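FOR IMMEDIATE RELEASE

Hukex to open repair and reuse center in Tokbridge this June

TOKBRIDGE - Hukex, the household plastics collector, is opening a drop-off and sorting center on Skidham Road in June. Doors at 8:30 a.m. Free entry, parking at the back, bring your soft plastics.

The center takes the stuff curbside pickup won't. Bread bags, film, wrappers, thin clear packaging. Rinse it first please. No food, no batteries, no paint.

Sign-ups opened last month and 1,753 households are on the list already, 745 of them from the Skidham side of town. More than we planned for. A second drop-off window has been added in the evenings, 5 p.m. to 7 p.m.

"People have bags of this stuff under the sink and no place to take it," said Waqas Gondal, operations lead at Hukex. "They kept asking us where it goes. So we got a building."

The building is the old Yousafzai carpet warehouse, empty for years. New roof, new loading dock, new lights. The Yousafzai family kept the freehold and is leasing it to Hukex for ten years. The painted sign on the east wall stays, by request of the neighbors.

Hiring is under way. Day shift and evening shift, sorting floor and front desk, training paid. Applications at the front desk or thru the Hukex website. Previous sorting experience is welcome but not required.

Schools: tours start in the fall. Groups of up to 30, one adult for every ten kids, closed shoes. Book early.

The first 200 households through the door on opening morning get a free collection sack, the large one with the drawstring. One per household. After that sacks are $4 at the desk.

Bus riders should take the 247 to Skidham Road, stop is right accross from the gate. Bikes can be locked by the dock.

Press are welcome from 7:45 a.m. on opening day. Mr. Gondal will be available for interviews until 10. Please tell us ahead if you are bringing video.
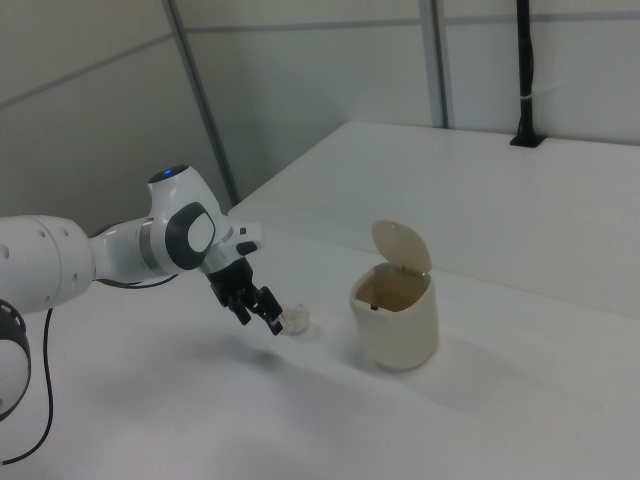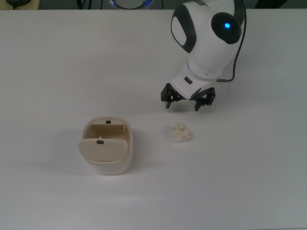

White robotic arm at a white tabletop, two views. Free for press use, credit Hukex.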